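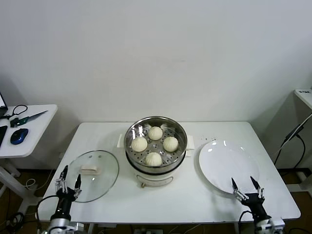 Steaming buns in an electric steamer: frequently asked questions

These are the questions that come in most often from people who have taken our bun class in Climville, or who bought frozen buns from the counter and want to cook them at home. The answers are for a plain round electric steamer with one basket and a lid. If yours has stacked baskets, see the question on tiers further down.

Getting started

How much water do I put in the base?

Fill to the line inside the pot if there is one. If there isn't, an inch and a half is plenty for one batch. The water should sit well below the floor of the basket even when it boils hard. Water that splashes up through the holes makes the bottoms of the buns gummy.

Cold water or hot water?

For frozen buns, start with hot tap water to save a few minutes. For fresh dough buns, start with cold water. The slow rise in heat gives the dough a last bit of lift before it sets.

How many buns fit in one basket?

It depends on the size of the bun and the basket. In a small round steamer, four medium buns set in a diamond is comfortable. Leave at least a finger's width between them and the same between each bun and the wall. Fresh dough swells a good deal, and buns that touch will tear when you pull them apart.

Do I need paper or a cloth under the buns?

With a perforated steel basket, you have three choices. Cut squares of baking parchment, one per bun. Use a damp cotton cloth with the edges folded in. Or wipe the basket floor with a little neutral oil and set the buns straight on the metal. Oil is fine for buns that are already cooked and only need reheating. Raw dough sticks more, so use parchment for that.

Don't cover the whole floor of the basket with one big sheet. The steam has to come up through the holes.

Can I use cabbage leaves?

Yes. Blanch them for a minute first so they lie flat. They leave a slight taste, which goes well with pork and not so well with red bean.

Times

How long do buns take?

For our buns, counting from when steam comes steadily from the lid:

Fresh dough, plain: 12 minutes
Fresh dough, filled: 15 minutes
Cooked and chilled: 6 minutes
Cooked and frozen: 9 minutes for small ones, a few more for large

Add two minutes if the basket is full.

Do I thaw frozen buns first?

No. Put them in straight from the freezer. A thawed bun gets a wet skin on the counter, and that skin turns yellowish and tough in the steamer.

How can I tell when a filled bun is done?

Press the side lightly with a fingertip. It should spring back. If the dent stays, give it two more minutes. For meat fillings, check one bun with a thermometer through the bottom. You want 165 degrees Fahrenheit in the middle for poultry and 160 for ground pork or beef.

Can I open the lid to look?

Try not to during the first ten minutes with raw dough. After that a quick look does no harm. Reheated buns don't mind at all.

The lid

Where should I put the lid while I load and unload?

Flat on the table beside the steamer. Most people are better off with it on the side of the hand they don't use for the buns. Glass lids come off with hot water on the inside, so tip the lid away from you over the pot, let it run off, and then set it down. Keep it back from the edge of the table.

Water drips on my buns and leaves marks. What can I do?

Those shiny spots are condensation falling from the lid. Wrap the lid in a thin kitchen towel and tie the corners over the knob so nothing hangs near the base. If your lid has vent holes, leave them uncovered. Wiping the inside of the lid halfway through also helps with reheated buns, though not with raw dough, for the reason given above.

Should the vent holes be open?

Yes. They let the extra steam out. Keep your face and wrists away from them.

Is it safe to rinse a hot glass lid?

No. Let it cool on the table until you can hold the rim with bare fingers, then wash it.

Moving buns to the plate

When do I take them out?

Turn the heat off and leave the lid on, slightly open, for two minutes. Buns that go straight from full steam into cold air tend to wrinkle and sink. After the rest, take the lid off and move them.

What is the best way to lift them?

Silicone-tipped tongs, held low on the bun and closed gently. Metal tongs work if you don't squeeze. Come in from the sides, because pinching the top flattens the pleats. If a bun sticks, leave it for another minute and twist it slightly before lifting.

Hatice Aksoy, who teaches our Saturday-style beginners' course in the evenings now, has her students take the near buns first and the back one last, with the pot turned off. Reaching over a full basket is how most people get steam on the inside of the arm. I would follow that order at home as well. 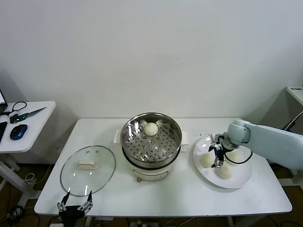 One bun left in the basket, three on the plate.

What kind of plate should I use?

A wide one, so the buns have space between them. They are soft for the first few minutes and will stick to each other if they are crowded. Glazed ceramic wipes clean easily. If the buns are going to sit for more than five minutes, put a sheet of parchment or a wire rack on the plate first, or the bottoms will sweat.

Where should the plate go?

Right next to the steamer, at the same height. A short trip means fewer dropped buns. Our usual order is lid on one side, steamer in the middle, plate on the other side. Left-handed cooks can swap the two ends.

Can I stack them?

Not while they are hot. Once they are at room temperature you can put two layers in a box with parchment between.

When things go wrong

My buns collapsed. Why?

Usually the dough was left to rise too long before steaming. It can also be the lid coming off too fast at the end. Shorten the second rise by ten minutes next time, and give them the two-minute rest.

The pleats opened up in the steamer.

There was too much filling, or the edges of the dough had flour or fat on them when you pinched. Keep the rim of the wrapper clean. A dab of water on the last pleat helps it hold.

They came out yellow instead of white.

Check your flour first. Unbleached flour gives a cream-colored bun and there is nothing wrong with it. Yellow patches are something else, and come from baking powder that wasn't mixed in. Sift it with the flour.

The bottoms are wet.

Too much water in the base, or the buns sat in the basket after cooking. Move them out once they have rested.

The steamer ran dry.

Turn it off, unplug it and let it cool before adding water. Don't pour cold water into a hot, dry pot. For anything longer than 28 minutes, look at the water level partway through and top up from a kettle.

Equipment and cleaning

Which steamer do you recommend?

Any with a basket that lifts out and a lid you can see through. We have used a Rarnier and a Laitinen in the classes and get the same buns from both. The Laitinen heats up a little faster. The Zidari bamboo trays we sell are for use over a wok and don't fit on electric pots.

Does the table matter?

It needs to be level and able to take some heat and damp. Leave a gap between the steamer and the wall, and don't set it under a shelf or cabinet, where the steam will lift paint and swell wood over time. Run the cord where no one will catch it.

Can I use a second tier?

Yes, if the maker sells one for your model. The lower basket cooks faster. Swap the two halfway, or put the smaller buns on top and allow some 2 minutes extra for that tier.

How do I clean the basket?

Let it soak in warm soapy water for ten minutes, then go over the holes with a soft brush from both sides. Dried dough in the holes is the main cause of uneven steaming. Dry the basket before putting it back on the base.

There is a white crust in the bottom of the pot.

That's scale from hard water. Cover it with equal parts white vinegar and water, leave for half an hour, wipe and rinse. Don't put the base under the faucet or in the dishwasher.

Storing leftovers

How long do cooked buns keep?

Filled buns keep for two days in the refrigerator, plain ones for three. Both keep for two months in the freezer. Freeze them on a tray first and bag them once they are hard.

Can I reheat them in the microwave?

You can. Wrap each one in a damp paper towel and give it 30 seconds. Eat it right away, as it goes hard when it cools. The steamer gives a better result.

Can they be steamed a second time?

Once is fine. After that the skin gets tough. Reheat only what you plan to eat and leave the others in the freezer.

Do you sell the frozen buns all year?

Plain, pork and red bean, yes. The pumpkin ones run out in December and come back with the new crop.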